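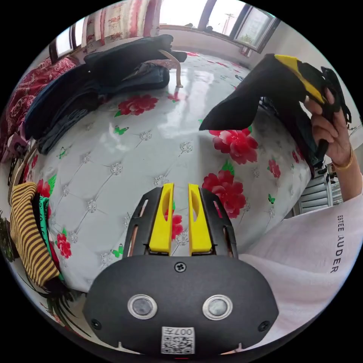 マットレスは床に直接置くと必ずかびる、だから脚付きの台を買うまでは使わないほうがいい、と引っ越しの荷物を運んできた人に言われました。必ずというのは本当でしょうか。

秋にRakercombeの集合住宅に移りました。一階の北側の部屋で、床は板張りです。ベッドの台は前の部屋の備え付けだったので置いてきました。持ってきたのはマットレスだけです。白いキルティング地に赤いバラの柄で、ひし形にボタンで留めてある、少し昔風のものです。表面につやがあって、普通の綿のシーツだとすべります。中身はばねだと思いますが、表示のタグが取れていて確かめられません。

台はそのうち買うつもりですが、部屋の寸法がまだ決まらず(隣に本棚を置くかどうかで変わります)、冬の間は床で寝ることになりそうです。自分なりに考えたのは次のようなことです。

すのこを敷く。近所の店にあったのは押し入れ用の小さいもので、何枚か並べるとすき間ができる。
厚手の毛布を下に敷く。これは逆に湿気がたまる気もする。
毎朝立てかける。重いので、一人では毎日は無理そう。
除湿機を買う。音が気になる。

夜の室温は19度くらいに保ちたいのですが、暖房を切ると明け方はかなり冷えます。窓の下のほうには朝、水滴がつきます。壁にかびは見当たりません。

知りたいのは、冬だけ床置きでしのぐ場合に最低限やっておくことと、あとでかびに気づいたときに自分で何とかできるのか、捨てるしかないのかということです。防水シーツを裏側にも巻くという案も聞きましたが、意味があるのか分かりません。

北側一階
閲覧 2177

必ずではありません。ただ、条件はあまりよくないです。

人は寝ている間に汗をかきます。その水分の一部がマットレスを通って下に行き、冷たい床に当たったところで結露します。窓の水滴と同じ理屈で、窓が毎朝ぬれる部屋なら、床とマットレスの間でも似たことが起きていると考えてください。一階の北側は床が冷えるので、上の階より起きやすいです。

私はLivansteadで床置きを二冬やりました。一年目は何もせず、4か月で裏側に灰色の点々が出ました。二年目はすのこを敷いて立てかけるようにしたら、同じ部屋で何も出ませんでした。マットレスは別のものなので厳密な比較にはなりません。

やることを順に書きます。

まず、すのこは押し入れ用でもかまいません。大事なのは板の向きと足の高さです。足の高さが4センチあれば空気は通ります。小さいものを並べる場合は、足(下の横木)の向きをそろえてください。向きがばらばらだと風の通り道が途中でふさがります。板と板のすき間が広すぎるところだけマットレスが沈むので、そこは詰めて並べます。継ぎ目がずれるのが気になるなら、ひもで結んでおけば十分です。

次に、置き場所です。外に面した壁にぴったり付けないこと。こぶし一つ分は離します。窓の真下も避けたほうがいいです。本棚の位置が決まっていないなら、部屋の内側の壁に頭を向けて仮置きするのが無難だと思います。

立てかけるのは毎日でなくてもいいです。起きたら掛け布団を足元まで完全にめくって、そのまま一時間置いてください。起きてすぐきれいにベッドを整えるのがいちばんよくありません。立てかけるのは週に二回もやれば違います。完全に立てるのが重ければ、片側を持ち上げて下に椅子か衣装箱を差し込み、斜めにしておくだけでも裏に空気が入ります。次のときは反対側を上げます。ばね入りのものは、二つに折ったり丸めたりはしないでください。ばねが曲がります。

毛布を下に敷くのはやめたほうがいいです。ご自分で書かれているとおり、水を吸った毛布がずっと裏に張り付いている状態になります。

裏側に防水シーツを巻くのもおすすめしません。水分が逃げる先がなくなって、シーツの内側がぬれます。防水のものを使うなら上側だけにして、寝具と一緒にはがして洗ってください。上側はむしろ、汗を吸う敷きパッドを一枚はさむほうが効きます。すべるのもたぶんこれで減ります。裏がゴム引きになったパッドもありますが、あれは通気が悪いので、四隅にゴムひもの付いたものにしてください。

除湿シートという、すのことマットレスの間に敷く薄いシートもあります。私はRakercombeのSarmientoという寝具店で買いました。隅の印の色が変わったら干す、という使い方です。干すのを忘れると毛布を敷いているのと同じことになるので、忘れがちな人は買わなくていいと思います。

それから換気です。寒くても朝に窓を二か所開けて、五分でいいので風を通してください。窓の水滴は換気の前に布でふき取ります。そのままにして乾かすと、その水が部屋の空気に戻るだけです。洗濯物を同じ部屋に干しているなら、別の部屋か浴室に移してください。書いてありませんでしたが、私の一年目はこれが大きかったと思っています。

湿度計は安いものでいいので一つ置くといいです。60パーセントを超える日が続くようなら、除湿機を昼間の留守の間だけ動かす手があります。それなら音は関係ありません。

かびが出た場合のことも書いておきます。

表面に点が少し出ただけなら、自分で何とかなることが多いです。窓を開け、マスクと手袋をつけます。乾いた状態でこすったりたたいたりすると胞子が散るので、先に消毒用のアルコールを布に含ませて、押さえるようにふきます。広げないように外側から内側へ。火の気のないところでやってください。柄のある生地や光沢のある生地は色が出たりつやが消えたりすることがあるので、先に目立たない側面の端で試してください。塩素系の漂白剤は生地を傷めるし、色柄は抜けます。使わないでください。

ふいたあとは扇風機を当てて丸一日乾かします。ここを半日で切り上げて元に戻すと、また出ます。

点の色は残ることがあります。色が残っていても、においがなく、その後広がらなければ、私は使い続けます。反対に、ふいてもかびのにおいが残るとき、縫い目やボタンのくぼみの奥まで黒くなっているとき、範囲が手のひらより広いときは、中まで入っていると見て処分したほうがいいです。ぜんそくや鼻炎のある人は、もっと早くあきらめてください。

確認は月に一度、裏側の中央を見てください。腰から背中が当たる場所の真裏に最初に出ます。端だけめくって見ても分かりません。

水切りかご

うちは床に直接置いて何年にもなりますが、何ともないです。気にしすぎでは。二階の南向きで、床暖房もあります。

心配なら段ボールを敷いておけばいいと思います。ただですし、湿ったら捨てられます。

あと、古いマットレスなら上下を逆にして使うのもいいです。頭と足を入れ替えるだけでもへこみ方がそろいます。裏表を返していいかどうかは物によります。

tsumiki_40

上の方の条件(二階、南向き、床暖房)は質問の方とかなり違うので、そのまま当てはめないほうがいいと思います。段ボールも一晩や二晩ならともかく、冬じゅう敷くなら私はやりません。湿気を吸ってへたるし、虫が好みます。使うなら週ごとに替えてください。

ほかは最初の回答でほとんど足りていると思うので、抜けているところだけ書きます。

裏表を返せるかどうかの見分け方です。両面が同じキルティングで、同じように厚みがあれば、たいてい両面使えます。片面だけ柄や詰め物があり、反対側が薄い不織布や無地の布になっていれば、片面用です。片面用を裏返して寝ると、ばねが体に当たりますし、生地も早く破れます。ボタンで留めてある型は両面同じ作りのことも多いのですが、タグがないとのことなので手で押して確かめてください。側面に小さな金具の穴(通気孔)があれば、壁や布でふさがないようにします。

ばねかどうかは、端に耳を付けて手のひらで数回押せば音で分かることが多いです。ウレタンなら音はしませんし、ばねよりだいぶ軽いです。ウレタンだった場合は水気がさらに抜けにくいので、立てかける回数を増やしてください。それと、直射日光に長く当てるとウレタンは傷みます。日陰で風に当てます。つやのある生地も日光で色あせするので、どちらにしても窓際に立てるときは裏側を外に向けるのがいいです。

ボタンのくぼみにはほこりがたまります。ほこりはかびのえさになるので、月に一度、掃除機の細いノズルで吸ってください。飾りの付いたボタンだとノズルで引っかけて糸を切ることがあります。ノズルの先にストッキングをかぶせると引っかかりません。もし糸が切れたら、反対側のボタンも一緒にゆるんでいるはずなので、長い針で両側を通して締め直します。片側だけ縫い付けてもすぐ取れます。

台を買うつもりがあるなら、先に台だけの寸法で考えておくと話が早いです。私はマットレスの幅に片側40センチを足した分を通路として見ています。これで本棚の引き戸も開けられて、シーツの掛け替えもできます。壁に付けて使うなら通路は片側だけで済みますが、掛け替えのたびに台を引き出すことになります。床に紙テープで四角を貼って、一週間その部屋で暮らしてみると、通れるかどうかがよく分かります。

台の形は、引き出し付きの箱型よりも脚付きのほうが北側の部屋には向いています。箱型は下の空気が動きません。うちはStameroの脚付きで、脚の付け替えで高さが二段階になります。高いほうにしておくと掃除機の頭がそのまま入ります。きしむことがあるので、組み立てて一か月したらねじを締め直してください。

中古の台を探すのもありです。その場合は、すのこ板の受けの部分に割れがないかを見てください。天板の傷はマットレスで隠れますが、受けが割れていると直すのが面倒です。解体した状態で渡されるときは、ねじの袋がそろっているかその場で確かめたほうがいいです。一本足りないだけで近い寸法のものを探して店を回ることになります。

処分のほうですが、Rakercombeは粗大ごみの予約が要ります。引っ越しの多い時期は先まで埋まるので、捨てると決めたら早めに申し込んでください。ばね入りは料金が別の区分になっていることがあります。新しいものを買う店に引き取りを頼むなら、かびがあると断られる場合があるので、注文のときに先に伝えておきます。

廊下や階段の下に立てたまま収集日まで置くのは、集合住宅だと避難の邪魔になるので避けてください。

ねじ袋

ありがとうございます。耳を付けて押してみたら音がしたので、ばねで間違いなさそうです。裏も同じ厚みのキルティングでした。

洗濯物は同じ部屋に干していました。今日から浴室に移します。すのこは足の低いものしか見ていなかったので、高さを測ってから買い直します。段ボールはやめておきます。

一つだけ追加で、すのこは木のものと樹脂のもの、どちらがいいでしょうか。店には両方ありました。

北側一階

どちらでも使えます。木は湿気を少し吸ってくれますが、すのこ自体にかびが出ることがあるので、マットレスを上げた日に一緒に立てて乾かしてください。樹脂はふくだけで済む代わりに、床の上ですべります。下に小さなすべり止めを貼れば動きません。体重がかかる場所なので、樹脂なら押し入れ用の荷重の表示を見てから買ってください。足の部分が細いものは板張りの床に跡が残ります。

水切りかご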